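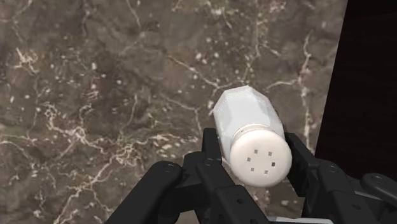
*Salt shaker held on its side over a marble countertop.*

## 4. Setting up the Fustulik for a live show

This section is for bands who already have the Fustulik in-ear monitor mixer in its rack and want to prepare it for the stage. If you have not yet connected the power supply, please return to section 3.

### 4.1 Before you start

The mixer must be switched off at the back before any cable is changed. The front button is only for standby, and in standby the outputs still carry current.

You will need one microphone cable for each performer, one pair of headphones, and the Zolenico splitter box if the venue has its own sound desk. The splitter is sold separately. Other splitters can be used, but they must have a ground lift switch on every channel.

### 4.2 Connecting the inputs

1. Turn all gain knobs fully to the left.
2. Connect the singer's microphone to input 1. The talkback function works only on this input.
3. Connect the bass guitar to input 2 and press the DI button beside it. The button lights green.
4. Connect the guitars and keyboards to the inputs 3 to 6, in any order.
5. Connect the drum microphones to the inputs 7 to 12. The kick drum should go on input 7, which has the stronger low filter.
6. Switch on the mixer at the back and wait until the display shows READY.

**Note:** If the display shows CHECK 7, no signal was found on the kick drum input. You can pass this message by holding the wheel for three seconds.

**Caution:** Do not switch on the 48 V supply while ribbon microphones are connected. Damage of this kind is not covered by the warranty.

### 4.3 Setting the levels

1. Ask the drummer to play alone, at the same force as in the concert. Musicians often play softer at sound check, so leave some room.
2. Raise the gain on each drum channel until the yellow light blinks on the loud hits. If the red light comes on, go back one step.
3. Repeat with the bass, then the guitars and keyboards, and the voice at the end.
4. Set the low filter of the voice channel to 100 Hz. For a deep voice you may prefer the next lower position.
5. Let the whole band play one complete song and correct the gains where it is needed.

### 4.4 Saving a show

The memory holds 200 shows. Each show can contain one mix for each performer and a set list with tempo marks.

1. Press SAVE and turn the wheel to a free place.
2. Enter a name. The colour of the name can be changed with the left arrow.
3. Press SAVE again. Do not switch off while the disk symbol is turning.

The mixer comes with two show templates. "Drostcombe" is made for small rooms up to 300 people, where the drums are already loud on stage. "Magyar" is for folk groups with violin and cimbalom, and it lowers the range near 2,000 Hz a little in every ear mix, to make long sets less tiring.

**Note:** Templates cannot be overwritten. If you change one, the mixer will ask you for a new name.

### 4.5 Protecting your hearing

Start every ear mix with the volume at zero and raise it slowly while the band is playing. Use both earpieces. With only one in, most people turn it up too much.

The limiter is on when it leaves our factory. It can be switched off in the SERVICE menu, but we ask you not to do this for stage use.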